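Clumo Folding Wheelchair, Blue Sling Seat
Sold and serviced by Sobczak Home Medical

Item 471
Usually leaves our warehouse in 4 business days
Page updated 29 July 2025

We've carried a good many wheelchairs over the years, and the Clumo is still the one we bring out from the back when somebody comes in a little overwhelmed and says they just need a chair that folds, fits through the bedroom door and doesn't make a fuss. It's a plain, friendly sort of chair, with a blue fabric seat and back, big spoked wheels at the rear and a pair of push handles at a height most people find comfortable (though do come in and try it if you're very tall, and bring the person who'll be doing most of the pushing!).

The seat and back are both slings, so they give a bit when you sit down. Some customers love that from the first minute, and others like a firmer feel, in which case the Pilum cushion goes on top and straps underneath. Delia Orellana at our front counter keeps one of each set up side by side, and she is very happy to let you sit in both for as long as you like. Bring a book if you want to.

Folding takes one good pull upward on the middle of the seat. Move the cushion first if you have one, and swing the footrests up out of the way. To open the chair again, press down on the seat rails with flat palms and keep your fingers on top of the fabric, never curled around the rail.

Getting in and out beside a bed

This is the question Delia hears most, so we asked Yayra Atinga, who fits chairs for us, to write down what she tells families at home visits:

Bring the chair up alongside the bed and angle it slightly toward the mattress. Set both brakes before anybody moves, and give the handles a gentle rock to be sure they've caught. Fold the footrests up. Afterward, when you're backing the chair out between the bed and a nightstand, go slowly and keep an eye on the big wheels, which stick out farther than your hands do. If it's a tight squeeze, slide the nightstand over a little before you start. You'll be glad of the extra room at two in the morning.

Looking after it

Wipe the fabric with mild soap and warm water and let it dry with the chair open. Check the tires and spokes every so often, and pick the hair and carpet fluff out of the front casters (there's always more than you'd think). We include 5 replacement seat screws in a little bag taped to the manual. Please don't lose the bag, we only get so many!

If the brakes start to feel soft, call the shop and ask for Siamak Arabzadeh. He can usually adjust them while you wait, and he'll look over the wheels while he's at it.

Goes well with

Pilum seat cushion
Kevomix storage pouch for the backrest
Spare footrest pair, item 715
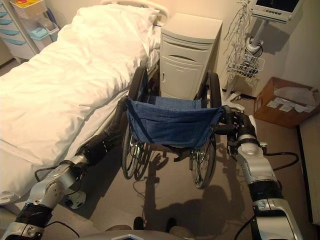
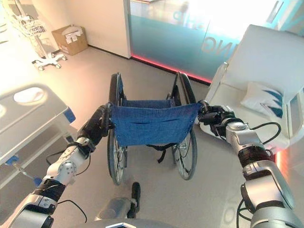 Folding wheelchair with blue fabric back, from behind, next to a hospital bed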